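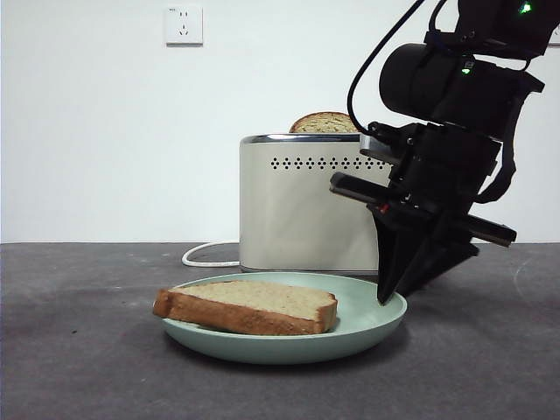
One slice on the plate, one still in the toaster.

Omorik bread knife — six months in

Quick one as I've got to be out the door by 4. A few people asked after the sourdough post what I cut my loaves with, so. It's the Omorik long serrated one, the plain handle version. Paid 80 dollars at the homewares place in Istthorpe, down from a fair bit more, and I've used it most days since February.

Short version: good knife, annoying handle, would buy again on sale.

The blade. Long enough to get across a big round loaf without sawing back and forth like an idiot. Teeth are wide and kind of rounded, not the tiny pointy ones that tear. Goes through a hard crust no worries. Soft white sandwich loaf is the real test for me and it does that too, if you let it do the work and don't push. My old Talukder used to squash the top flat before it bit. Thick slices come out even. Thin ones, hmm. It wanders to the right a bit, I'm right handed, apparently that's common with blades ground on one side only. You learn to lean it back.

Also good on tomatoes. Terrible on cake, crumbs everywhere, but I blame the cake.

The handle. Too skinny. After two loaves for the school fete my hand was cramping. Khurram has smaller hands than me and reckons it's perfect, so try it in the shop if you can. Gets slippery with butter on it too.

Knuckle room is fine on a normal board. On a thick board with a lip you'll hit the edge on the last bit of crust, every single time.

Sharpness — still good. Hasn't been sharpened. I did ask Obinna at the markets on Saturday if he does serrated and he said yes but slowly and he charges for slowly. Will report back. Don't put it in the dishwasher, I did once and the handle went a dull grey colour and never came back.

Sheath it comes with is rubbish. Cracked in teh drawer inside a fortnight. I emailed, they sent another one, same thing. Using a folded tea towel now.

Vekik do one that looks near identical for less, haven't tried it. Onyekachi has and said the tip bends. Make of that what you will.

4 out of 5. Would of been higher with a fatter handle.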